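4.2 Judging finish from highlights

The second part of the study looked at how people tell a polished surface from a matte one in ordinary indoor light. Participants were shown 16 close-up views and asked to name the finish of a marked area, choosing between polished, satin and matte. The 147 participants gave 2,215 usable answers. Answers given before the view had fully loaded were dropped, as described in Section 3.

Polished metal was the easiest to name when it carried small, bright highlights with sharp edges. Matte surfaces were named correctly most often when they were curved, so that the light faded slowly from one side to the other. Flat matte areas did worse. Several participants called them satin, and in the comment field they pointed to a pale band or a soft sheen as the reason. A satin answer was also common for dark grey surfaces where one side was lighter than the other.

Color of light had a smaller effect than we expected. A yellowish highlight on silver metal led a few participants to write "brass" or "gold" in the comments, but they still chose polished. The "not sure" button was used in 249 of the answers, mainly for narrow parts set close together, where a reflection could belong to either neighbor. We kept these answers in the totals and did not split them between the three finishes.

Figure 4 has both kinds of surface close together.

Figure 4. Bright, polished silver metal next to dark grey surfaces with soft highlights. The metal joint on the thumb-like digit has a warm yellowish highlight across its middle and white glints near its edges.

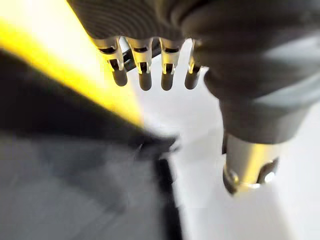 Atieno Magesa objected, in comments on a draft of this section, that satin is a word from the paint store and that many people have no clear idea of what it covers. We agree that the label is weak. In the follow-up with the Noleck samples it was replaced by "slightly shiny", and the order of the three buttons was changed for each participant. Results for that set are given in Section 4.3.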